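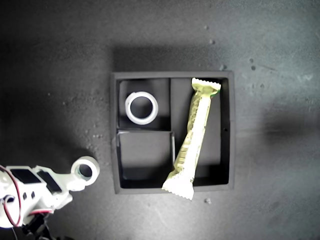
Tray, tape in its upper-left corner.

We use cookies to remember your settings and count visits. Accept all | Manage choices

Trarkgate Viewer Awards FAQ

Hi! I run the Trarkgate Viewer Awards, the little year-end game awards I stream from my spare room every December. I get the same emails every fall (keep them coming, I like mail), so I put my answers in one spot.

What can I nominate?

Any game that came out between the start of December last year and the end of November this year. Early access counts only once the game hits its full release. I know that knocked out Modton last time and a lot of you were mad at me. I was kind of mad at me too, but I'd already read the rule out on stream, so I was stuck with it!

Do remakes count?

They go in their own category, Best Second Try. I used to let them into Game of the Year and the chat turned into one long fight that went on past midnight. Expansions go there too if you can play them without owning the first game. If you can't, they go under Best Add-On.

How many games are on the long list?

Last year it was 69, which is too many, and reading them all out took forever. This year I'm stopping at 60. If a game gets only one nomination it probably won't make it, sorry, so go bug your friends.

How does the voting work?

You get one ballot per channel account. Rank up to five games in each category, and leave blank anything you don't care about. A blank doesn't hurt anybody. I close voting at 9 p.m. Eastern on the last day of November and I don't reopen it, even if you send me a really sad message (people have).

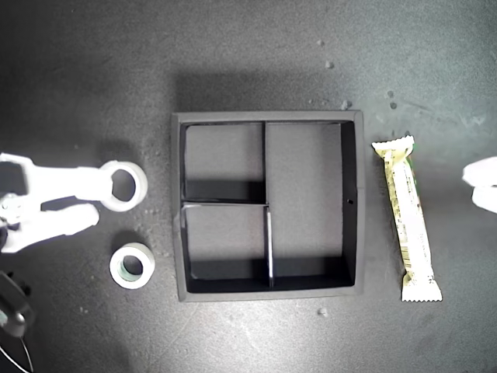 When does the stream start?

At 7 p.m. Eastern, with half an hour of music and chat before that so everybody can get settled. The first award goes out at 7:30.

Will the sound be better this year?

I hope so! Last year my mic and the game trailers were fighting each other all night, and the Best Soundtrack clips came through like they were playing inside a soup can. I've got a new mixer now and I've been testing it on my regular streams since October. If it goes wrong again, yell in chat right away, please don't wait an hour to tell me.

How come Ukum won three awards?

Because you voted for it, ha. It had more than 500 first-place votes for Game of the Year alone. I ranked it fourth on my own ballot, and my ballot counts the same as yours.

Can developers vote?

Sure, same as anybody, one ballot each. Just don't post a link telling your fans to rank your game first and leave the rest empty. I got 27 ballots like that in a single evening once and I threw them all out.

Do the winners get anything?

A picture they can put on their store page and me talking way too long about their game. The team behind Ng asked if there was a trophy and I had to say no, which felt awful. Maybe someday.

Where can I see the old winners?

They're on the Past Years page. The first year is missing a couple of categories that I never wrote down, so if you saved the chat from that one, send it over.

14 comments · 38 shares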